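The shoe pile, and other front door problems

Rania Gaber has 16 pairs by the door. She'd tell you 12. Then she opens the closet.

"They come in with us and they just stay," she says, stepping over a boot. March, so everything is muddy. Two kids, one narrow hall, a mat that gave up years ago.

Most of us live like this. Shoes get kicked off at 6 p.m. with groceries in both arms and that's where they sleep. I went to three homes for this story and tripped in two of them.

So what works? Start with the floor. Everything up, everything out, sweep. Rania did hers on a bath towel in the kitchen, which I'd reccommend, grit gets everywhere. Anything outgrown goes in a bag and the bag goes in the car. Tonight. A bag left in the hall is just more hall.

Then a limit. Hajar Zerouali, a home organizer who has done 122 entryways, gives each person two pairs at the door. One for work or school, one for everything else. The rest live in the bedroom. Her clients grumble for a week, she says, then stop.

Racks, quickly. The tall skinny ones tip. The Kilex bench holds eight pairs and you can sit on it to tie laces, good for grandparents. Low open shelves beat anything with a door, at least with kids. A door is one more step and they won't take it.

White sneakers are their own headache. Old toothbrush, dish soap, warm water, small circles. Laces off first and into a bowl. Do not put them on the radiator, the glue hates it and the soles go yellow. Stuff the toes with paper, leave them on the floor somewhere airy overnight.

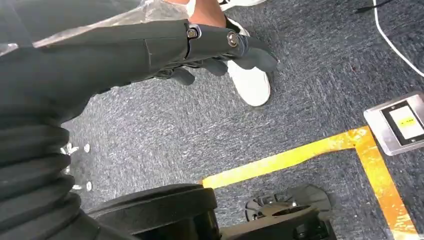
Swap the paper once if it's soaked. Halima Dauda, who repairs shoes from a counter the width of a door, says most of the sneakers she sees were ruined by drying, not by dirt. She won't use bleach either. "A little on the rubber, fine. On the cloth, never."

Rania's hall a month later: six pairs, one stray sandal, a new mat. The boots are are back by the stairs. She's working on it.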